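Home Data Checklists Code About

Trovari winter wader counts 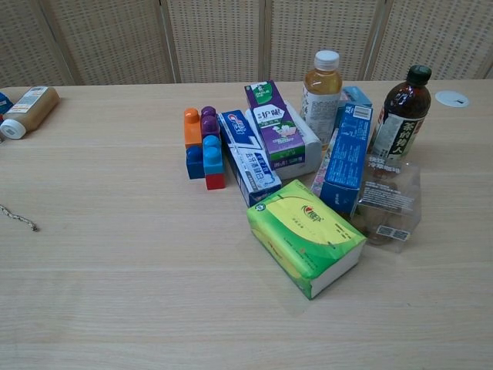 A commenter on the first release asked whether the high-tide roost figures could be added to the low-tide ones to give a site total. They can't. The same birds move between the two, and adding them will count many of them twice. Use one or the other.

## What is in it

The main file holds 994 visits to the Trovari estuary and the flooded fields behind it. Each row is one species on one visit, with the sector, tide state, count and observer code. Visits with no waders at all are kept as a row with a zero.

Sectors are numbered 1 to 8, starting at the Finska jetty and going clockwise. Sector 6 was split in two for one November and has been merged again here – the old codes are in the notes column.

## Known problems

- Dunlin flocks over 2,000 were estimated in blocks, so large figures are rounded.
- 260 visits have no wind reading.
- Common and Spotted Redshank were not always separated in poor light. Those rows say "redshank sp."
- Sector 3 can't be seen properly from the road. Low counts there mean very little.

## Format

CSV, UTF-8, comma separated. Times are local. Species names follow the Ornex list, with the older English names in a second column.

## Use

Free for any non-commercial purpose, with a credit to Trovari winter wader counts. Please don't publish the roost positions at a finer scale than the sector.

Last updated 2026-03-14

Share 8 comments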